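Nuvska Film Club, minutes of the casting meeting
June 26, 2018

Present: Mahtab Kordestani (chair), Fengying Cao, Xiaoyan Ren, Mingxuan Fang (minutes)
Apologies: Chunhua Cui

1. Minutes of the last meeting
Accepted with one correction. The name of the village in the script is Trarna, not Tarna.

2. Lead role in "Parri"
Fengying reported that 180 people have sent a tape for the role of the sister. She and Xiaoyan watched all of them and propose two actresses for a second reading. Mahtab asked that both read the train scene, and that they receive the pages three days before. Agreed.

3. Role of the father
The actor we wanted has accepted a theater job until February. Mingxuan thinks we should wait for him. Xiaoyan does not agree, as the snow scenes can not be moved. No decision was made.

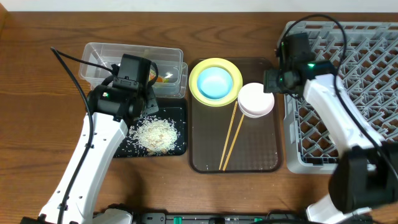 4. Screening room
Brutberg offers us room 707 for the reading. Fengying will confirm the hour with them and write to everybody.

5. Other matters
Chunhua asked by letter if the poster can show the title in a larger size. Mahtab will speak with the designer.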